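Our house rules for the wrist camera and the fingers, a thread. Dec 26, 2023, the lab is quiet and I finally have time to write them down. 1/
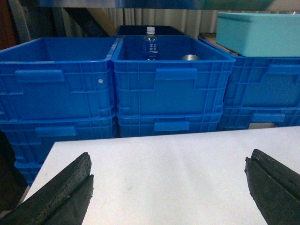

Wrist view, fingers open over the white table, crates behind.

2/ I wrote the first version in September, after Enda Keane asked me why two operators at the same station gave such different recordings. I had no good answer. We had rules for the arm and none for the table.

3/ Rule one. Before each session, look through the wrist camera, with your own eyes, on the big monitor. Both fingertips must be in view. If you see only one, stop and call whoever set up the mount.

4/ Rule two is about wear. Look at the finger pads in the picture: the tip on the left is a little chipped, and the upper edge of the right one is frayed. We allow this. We don't allow a pad that moves when you push it with your thumb.

5/ Write the state of the pads in the log every time, also when nothing changed. "Same as yesterday" is not an entry. Jussara Pacheco went through 40 old entries and 22 of them said exactly this. So we could not say when the wear began.

6/ Please change pads in pairs. A new pad against an old one closes crooked, and then people correct for it with the wrist and don't notice that they do it.

7/ Rule three, the table. It starts bare. Wipe it first. There are faint gray smudges near the middle of ours in the photo, and for me this is the limit of what I accept. Anything darker gets cleaned before we record.

8/ Rule four, the background. Stacked crates behind the table are fine, we have blue ones. But the stacks stay where they are until the session is closed. If you need something from a crate, pause the recording, take it, and write it in the log.

9/ What is inside the crates matters also. You can see a water bottle standing in the middle one. Greer Aitken wants all crates in view to be empty or covered. I think this is too strict – a real workplace has bottles. Our compromise: leave it or remove it, but don't change it in the middle of a session.

10/ Drinks on the table: no. This one has no compromise.

11/ Rule five. One person has the stop button and does nothing else. Not the phone, not the log. At Brineck, where I worked before, the same person did both and it went well until one afternoon in my second year. Only a bent bracket, but I still remember the sound.

12/ Rule six. Hands stay away from the fingers while the arm has power, also when it stands still. Especially then, I would say, as people trust it more.

13/ We have 2,948 recordings now, and the older part was made before these rules. We keep them in a separate folder and don't mix them with the new ones. Dede Korletey is still checking if they can be used.

14/ So it is 6 rules, on one sheet, taped next to the monitor. The first draft was four pages and I am quite sure that only Rhona Rutherford read it to the end (she sent me corrections for my commas, thank you Rhona).

15/ Open question for others who do this work: how do you decide when a pad is finished? We go by eye and thumb. I would like a number, but I have not found one I believe in. If you have a sheet like ours, please send it, I would be glad to compare.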